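Onley Tabletop Shelf Stand, Black Metal
Hellbridge Catering and Common Room Supply

The Onley stand is an open metal rack for use on tables and counters in shared kitchens, break rooms and serving areas. It raises jars, canisters and other dry goods off the work surface and keeps them within reach of a seated or standing user. The stand is supplied in black only.

The shelf board is flat and carries the glass containers that most kitchens already own. Sugar, salt, rice and similar goods may be stored on it in closed jars. Jars should be set down fully on the board, with no part of the base over the edge.

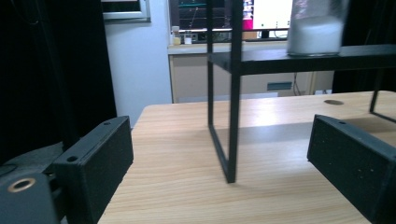 Johannes Naidoo

Dimensions and load
Overall length: 495 mm
Maximum load, evenly spread: 4 kg
Finish: black
Assembly: required, tools not included
Product line: Onley

The stated load applies to the complete stand on a level surface. Heavy jars should be placed toward the legs. The stand is not intended for use on the floor, on a wall or as a support for electrical appliances.

Placement
The stand rests directly on the table and is not fixed to it. Before loading, check that every foot is in contact with the surface. The open sides allow a cloth to pass between the legs, so the table may be wiped without taking the stand away. On tables with a cable opening, position the stand so that no leg stands over the hole.

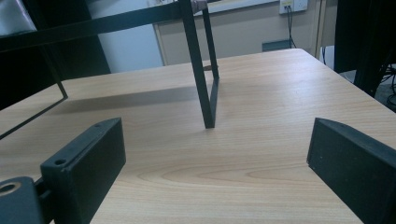

Black metal frame on a light wood-grain tabletop.

Hellbridge recommends a table at least 900 mm long where the stand shares the surface with trays or food preparation. Tables in the Adeleke range meet this requirement and are listed separately.

Care and cleaning
Wipe the frame with a soft, damp cloth and dry it at once. Do not use scouring pads, bleach or oven cleaner. Spilled sugar and salt should be brushed away before wiping, as grains left under a foot may scratch the table. Lift the stand to move it; do not drag it. Adhesive felt pads may be ordered under the name Plultulex.

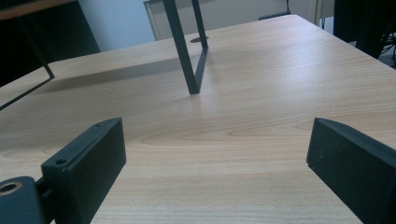 Lower part of the frame, standing on the table.

Ordering and returns
Orders are accepted from schools, offices, care homes and private customers. Delivery is made within 4 working days. The frame is covered for 24 months against faults in material or workmanship; damage from overloading is excluded. Unused stands may be returned in their original carton.

Questions concerning bulk orders should be addressed to Tullio Carbone, Customer Accounts.

Page revised April 2018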